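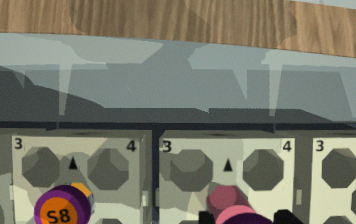

*Figure 1. Sockets 3 and 4 on adjoining modules, gripper at the lower edge, simulated cell.*

# Recovering from a Missed Socket Fault in the Grolis Cell

This procedure applies to tube transfer runs in the Grolis simulation. It covers the fault in which the arm stops over the module row and the controller reports that the target socket was not confirmed. In March, the fault ended a Rinach test sequence at cycle 2,858. The cause was an outdated module offset, which directed the arm to the correct socket number on the wrong module.

## Before you begin

Pause the run. Do not reset the cell, as a reset clears the fault record. Do not command the gripper to open while it holds a tube.

## Procedure

1. Save the fault record and the last commanded position.
2. Raise the arm straight up until the tube is clear of all racks. Do not move it sideways before this step is complete.

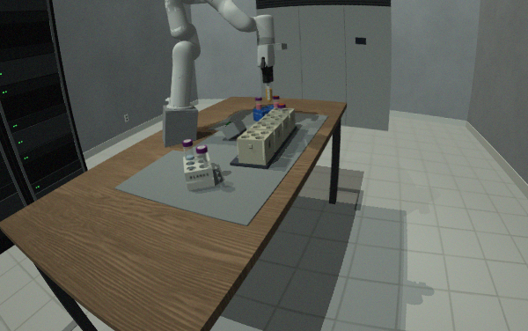
*Figure 2. Tube held clear of the racks; BLANKS rack at the front of the mat.*

3. Compare the module index in the record with the module beneath the last commanded position. Socket numbers repeat from one module to the next and must not be used alone.
4. Reload the offset table from the current Clinance layout file.
5. Run two transfers at reduced speed.

If the fault returns, end the run and send the saved record to the Marchetti support desk. Do not widen the position tolerance to clear the fault.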